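Waller Street Pool - winter update

The small pool reopened on 22 January 2020 after the filter work. Lap hours are the same as before, 6 to 9 in the morning and 5 to 8 at night. The final bill from Kollár came to $3,929, and the repair fund covered $3,355 of it. The rest comes out of this season's locker fees.

Swim lessons have 47 children signed up so far. The beginner group is full, but there is still space in the two older groups. Sign up at the front desk - phone sign-ups are no longer taken.

Locker keys from last October that were never turned in will be canceled at the end of the month. Please bring yours back if you still have one.

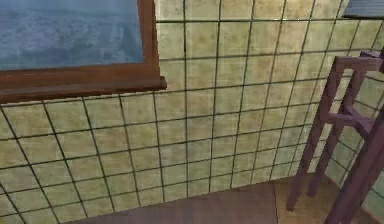

Contact: front desk, ext. 272 | © Waller Street Pool | Back to top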